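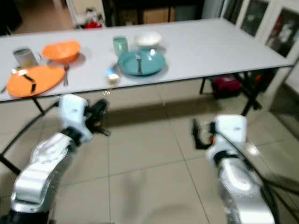
White table, orange plate, teal plate.

Carleen Ormsby was on a ladder when I arrived and she stayed on it for the first part of our conversation, which meant I interviewed her boots. She was feeling along the underside of a porch roof in Skavov with one bare hand, the way a vet feels along a cow.

"Whoever did this the last time used roofing nails," she said. "In cedar. You might as well use thumbtacks."

Ormsby splits and lays wooden shingles, by hand, from logs she picks out herself. She has been doing it long enough that the county now sends her letters asking for her opinion, and she has been annoyed long enough that she now answers them. The porch belongs to a former grain store on the Yimer road. It was built with shingles as long as a forearm, lost most of them to tin sometime before the war, and is getting them back this year, if the weather and the paperwork permit. She has more faith in the weather.

The first thing she wanted to clear up, once she was on the ground, was the word.

"A shake is split and left alone. A shingle is split or sawn and then tapered. People around here call all of it shakes, and then they order shakes and get upset that it looks rough." She picked one up and handed it to me. It was heavier at one end. "That's a shingle. I did that with a drawknife. You can run your thumb down it, go on."

I ran my thumb down it. She watched to see whether I would get a splinter, and seemed neither pleased nor sorry when I didn't.

The old roofs in the hills above Skavov are a local habit, and a fairly stubborn one. The courses are laid very tight, so that any one spot on the roof is covered by 3 thicknesses of wood, and the top course on the windward side is left sticking up past the ridge by a hand's width. There is no ridge board and no metal cap. Visitors tend to think the roof hasn't been finished.

"I've had a man stop his truck to tell me," Ormsby said. "Very kindly. He said, you've got some long ones up there."

The long ones are called the comb, and they throw the rain over to the lee side. Down in the valley they never bothered with it. Ormsby puts this down to wind. Her old teacher, Tsehay Gashaw, put it down to valley people.

Gashaw taught her for six winters and by her account explained almost nothing. He had come to the trade from carpentry, took over a yard that was mostly nettles, and kept a ledger of every roof he worked on, with the slope, the timber and the name of whoever had been rude to him. There are 181 roofs in it. Ormsby has been trying to visit the ones still standing.

"I've found 59," she said. "Some are under tin, so I have to ask people if I can go up in their attic. It's a strange thing to ask a person. Mebrat does it better than I do."

Mebrat Fikre is the other half of the business, and handles the customers, the scaffolding hire and the attics. She came out of the grain store around this point with a tape measure and a cobweb in her hair.

"I tell them we're looking for nail holes," Fikre said. "People relax when it's something that boring."

The nail holes matter more than you'd think. Gashaw's generation put two nails in each shingle, close to the edges and just above where the next course would cover them. The generation before used one, in the middle, and let the wood cup as it liked. From the holes in the battens you can tell which roof you are looking at even when every shingle on it has gone to the stove. The grain store has both patterns, one on each slope, and the two women don't agree on why. Fikre thinks half of it was redone after a fire. Ormsby thinks there were two roofers who weren't speaking.

I asked about the timber, and the mood dropped a little. The hill roofs were larch or cedar, whichever was nearer, and what was wanted was a slow-grown log with no twist in it. You can't tell twist for certain until you open the log up. Ormsby says she is right more than half the time, and that the rest is firewood.

"The sawmill will sell me all the straight-looking logs I want," she said. "Straight-looking. They're very good at that."

She splits on the quarter, with a froe and a club made of apple wood, turning the block end over end so the pieces come away even. Sawn shingles are quicker and cheaper, and she isn't quite as rude about them as I'd hoped. On a steep roof with air under it, she said, a good sawn shingle will do fine. But the saw goes through the grain wherever it pleases, and water follows the grain. On a shallow porch like this one she wouldn't use them.

The paperwork problem, when we got to it, concerned fire. The county wants treated shingles within a certain distance of the road. The treatment is done at a plant at Unenness, under pressure, and makes the shingles too brittle for her liking. Adanech Nigatu, who is the county's building inspector for this side of the river, has been out three times.

"Adanech is fine," Ormsby said. "She likes the roof. She just has a form, and the form was written by somebody who's only met asphalt."

Nigatu, reached by phone, said she did like the roof and that the form was being looked at.

By four the light was going off the porch and Fikre had started loading the truck. The next delivery of blocks was due from Fliltusis in December, and Ormsby wanted the battens up before then. She went back up the ladder to pull one more roofing nail, held it out over the edge for me to look at, and dropped it in a coffee can that was already pretty full.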